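Is hand-held gripper teaching worth it for fabric, or should I stick with remote control?

Kgomotso Shabalala
I'm trying to teach an arm to pull a sheet straight and fold back one corner. So far I've done 63 demos by remote control and they're painfully slow. The Skiltero people keep telling me to drop the remote and just do the task with a hand-held gripper, camera on top. I have my doubts. If I move faster than the arm ever could, what is it supposed to learn from that? One of my tries is attached. 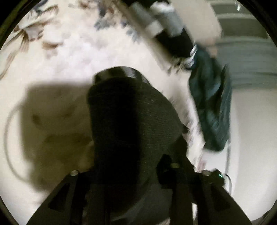
Hand-held gripper over the white surface, patterned fabric at upper left.

The trained policy gets the corner in 4 tries out of 13. I can't tell if that's the method or me.

Lieven Jansen
Your doubts are fair. Look at the blur on the patterned fabric in your picture while the gripper itself stays fairly sharp. If much of your footage looks like that, slow down before you blame anything else. I'd also check for cloth edges hidden behind the fingers at the moment of the grab. Replay a few of your paths on the real arm with no policy running – if it can't keep up, no amount of training will fix that. And 13 tries is too few to rank two methods. Run more, with the sheet started in different places.

Maarten Hendriks
just record more. we had 106 on Plulow and it was fine

Kgomotso Shabalala
Fine at what, though? Folding, or picking up blocks? I'll do the replay check first.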